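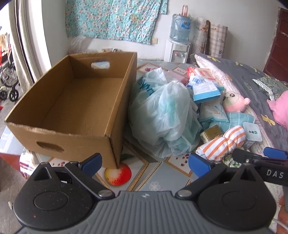 図1 手持ちグリッパと段ボール箱(家庭内箱詰め作業)

Nasel 手持ちグリッパ製作 進捗報告
提出先:Skiston 小規模製作助成 担当窓口
対象期間:前回報告後から6月まで
製作場所:共同工房 Skuvwood および住宅内

1. 概要

本件は、住宅内の片付け・箱詰め作業を手持ちの二指グリッパで行い、その際の把持動作を記録するための器具一式を整備するものである。対象期間中に、指先パッドの取付け、リンク部の締結方法の変更、開度記録の時刻合わせを行った。機構は当初計画の段階まで到達している。記録系は一部の項目が未完であり、第5節に残作業を示す。

助成の使途に変更はない。ただし、締結部品の再購入が発生したため、消耗品費の内訳は申請時と異なる。

2. 機構部

2.1 リンクと締結

左右のアームは基部のねじで保持する。前回報告の時点では、開閉を繰り返すうちに左側のねじが緩み、指先の左右差が増える問題が残っていた。原因は座面の面粗さと判断し、Skuvwood の卓上フライスで座面を加工し直した。あわせて、ねじの緩み止めを塗布型から座金型に変更した。塗布型は分解のたびに清掃が必要で、工房の利用枠内に再組立てまで終わらないことがあった。

変更後に開閉の耐久確認を700回行った。確認前後でねじ頭の合いマークにずれはなかった。左右の指先が接触する位置についても、方眼紙上で読み取れる変化は認めていない。負荷をかけた状態での確認は行っておらず、この結果は無負荷のものに限る。

2.2 指先パッド

パッドは左右とも青色のものに統一した。色を揃えたのは、映像上で指先を追跡する処理のしきい値を一組で済ませるためである。旧品は左右で色味が異なり、照明が変わると片側だけ検出が外れていた。

一方、住宅内には青系の物が多い。青い袋や寝具が背景に入ると、追跡処理がパッド以外の領域を拾う。現在は前時刻の位置から探索範囲を制限して対処しているが、指先が物の陰に入った後の復帰が遅い。パッドの色を変えるか、追跡を形状主体に切り替えるかは未定とし、次期に比較する。

パッド表面の摩耗は小さい。角の欠けが一か所あり、予備品と交換した。欠けた品は保管してある。

2.3 握り部

握り部は前腕の向きに合わせて角度を見直した。箱の底に指先を入れる姿勢では手首の屈曲が大きく、旧形状では長時間の作業に適さなかった。新形状は底面への到達に支障がない。ただし、箱の手前の壁を越えて指先を下ろす際に本体側面が壁の上縁に当たることがある。側面の張り出しを減らすには内部の配置変更が必要となるため、今期は見送った。

ケーブルの引出し位置は手の側に寄せた。引出し部での折れは再発していない。ケーブルが布に引っ掛かる事象は残っており、次の製作分では引出し部に短い案内を追加する。

3. 記録系

開度は30 Hzで記録している。映像との時刻合わせには、作業開始時に指先を閉じて開く動作を入れ、その極値を基準に用いる。この方法は操作者が動作を忘れると基準が失われる。実際に基準のない記録が発生し、該当分は集計から除いた。対策として、基準動作が検出されるまで本記録を開始しない処理を追加した。

対象期間に実施した作業は27回である。得られた把持区間は2512件で、いずれも開度の変化から自動で切り出した。切出し結果の目視確認は継続中である。これまでの確認では、柔らかい物を軽くつまんだ区間が短く切られる傾向がある。指が物に触れた後も開度がゆっくり減り続けるため、停止の判定が早すぎることによる。判定の時間窓を延長した版を作成し、同じ記録に対して再処理を行っている。

記録の保存先は操作者の可搬機から工房の共用機に移した。転送は作業終了後に手動で行う。自動転送は工房側の回線制限に抵触するため実施しない。

4. 住宅内での箱詰め 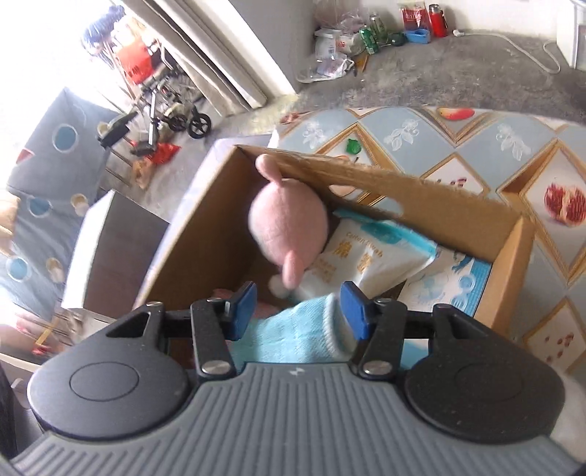

箱詰めでは、指先の開度そのものより、開いた指を物の間に差し込む余地が制約となる。記録を見る限り、失敗の多くは把持の途中ではなく接近時に生じており、片方の指先が隣の物を押して対象の位置を変えている。図2の箱では、ピンクのぬいぐるみの右にしわの寄った綿棒の袋があり、手前に水色の編み物が置かれている。このように間隔の狭い配置で袋だけを取る場合、左右のパッドを広く開いたまま下ろすとぬいぐるみに触れやすい。そこで、接近前に開度を対象の幅に近い値まで絞る手順を作業手順書に追加した。操作者の習熟に左右されるため、機構側で中間開度を保持できる軽いクリックを設けることを検討している。

包装品は、角を持つ場合と面を持つ場合で結果が異なる。薄い包みは面を挟もうとすると箱の底で滑るため、壁際まで寄せてから縁を起こす。編み物などの布は把持自体は容易だが、指を開いてもパッドに残ることがある。開放後に手首をわずかに回す動作で外れるため、現時点では機構の変更を要しないと判断した。丸めたタオルはパッドの幅に対して径が大きく、端を持つと姿勢が崩れる。中央付近を持つことを原則とした。

段ボール箱については、開口の上縁の状態が作業に影響する。上縁が毛羽立った箱では、引き上げる布が縁に掛かりやすい。箱の補強は条件を変えることになるため行わず、縁の状態を作業記録票に記入する欄を設けた。

作業場所はベッド上と卓上の両方を対象とする。ベッド上では箱が沈み、指先を底に押し付けた際に箱全体が傾く。卓上ではこの傾きは小さいが、箱が滑る。いずれの場合も空いた手で箱を押さえることは認め、押さえた区間に印を付けて区別する。

5. 残作業

・把持区間の目視確認を完了させる。時間窓延長版との差分は区間ごとに記録し、採用する版を次回報告で示す。
・指先追跡について、パッド色の変更案と形状主体の案を同一の記録で比較する。
・リンク部の耐久確認を負荷条件で実施する。治具は設計済みで、未製作である。
・中間開度のクリック機構を試作する。戻りの重さが操作者の負担になる場合は採用しない。
・ケーブル引出し部の案内を追加する。

6. 調達および支出

締結部品は Owino から調達した。初回納品分に呼び長さの異なる品が混入しており、交換に時間を要した。この間はリンク部の作業を止め、記録系を先行させた。再購入した座金の費用は、消耗品費の予備分から支出している。

Skuvwood の利用料は申請時の見込みの範囲内である。フライスの利用枠が確保しにくく、握り部の外形加工は手作業に切り替えた箇所がある。このため左右の面取りに差があるが、機能上の影響はない。

7. 窓口への確認事項

負荷条件の耐久治具を備品費で計上するか、消耗品費で計上するかについて指示を求める。治具は試験後も保管し、次の製作分の確認に使用する予定である。また、住宅内の映像を含む記録は成果物として提出せず、開度の時系列と集計表のみを提出することとしたい。映像の取扱いについて助成側に別途の要件があれば、次回報告の前に連絡を願う。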